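Pesquisar no site Pesquisar Digite um termo

Coordenação bimanual (software de controle)
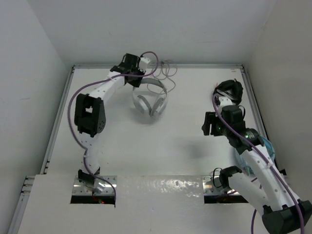

Coordenação bimanual é o nome que se dá à camada de software que faz dois braços robóticos trabalharem no mesmo espaço sem se atrapalharem. Eu gosto de explicar assim: cada braço tem o seu controlador, com seus motores e limites de junta, e por cima deles fica um planejador que enxerga os dois juntos (ou deveria enxergar!). Quando um braço vai até o canto do fundo segurando um feixe de cabo preto e o outro fica com a garra no alto, perto de um fone de ouvido deitado no piso, o planejador precisa saber onde está cada elo, e também o cabo roxo que acompanha cada braço, coisa que muito modelo de colisão deixa de fora.

Modos de coordenação

No modo mestre-seguidor, um braço manda e o outro calcula a própria trajetória a partir dele. É simples de programar e ruim de depurar. No modo simétrico, os dois entram num único problema de otimização, com o dobro de juntas e um tempo de cálculo que cresce bem mais que o dobro -- quem já esperou sabe. Existe ainda o modo independente com reserva de espaço, meu preferido para começar: cada braço pede um volume, usa e devolve.

O Clalia, planejador de código aberto que eu uso, traz os 3 modos e roda o ciclo de verificação de colisão a cada 20 milissegundos. Dá para baixar esse valor, mas aí o registro começa a perder mensagens e você passa a tarde procurando um defeito que nem existe.

Percepção de objetos deformáveis

Cabo é um pesadelo para a percepção, e digo isso com carinho. Um objeto rígido tem posição e orientação e pronto; um cabo solto muda de forma toda vez que alguém encosta nele. O módulo Fodier representa o cabo como uma corrente de 24 pontos e vai corrigindo a posição de cada um a cada imagem que chega. Funciona bem com voltas abertas, e mal quando o cabo passa por cima dele mesmo (a ordem dos pontos se embaralha e o planejador manda a garra para o lado errado).

Ferramentas de registro

Para gravar e rever as execuções, eu uso o Liem, que guarda comandos, leituras das juntas e imagens na mesma linha do tempo. Uma sessão minha de janeiro ficou com umas 499 execuções, e só achei o atraso entre os 2 relógios porque dava para ver tudo lado a lado -- antes disso eu culpava a garra, coitada. A Brasico mantém um conversor para quem tem arquivos no formato antigo.

Artigos relacionados
Cinemática inversa
Espaço de configuração
Objetos deformáveis na robótica
Sincronização de relógios
Teleoperação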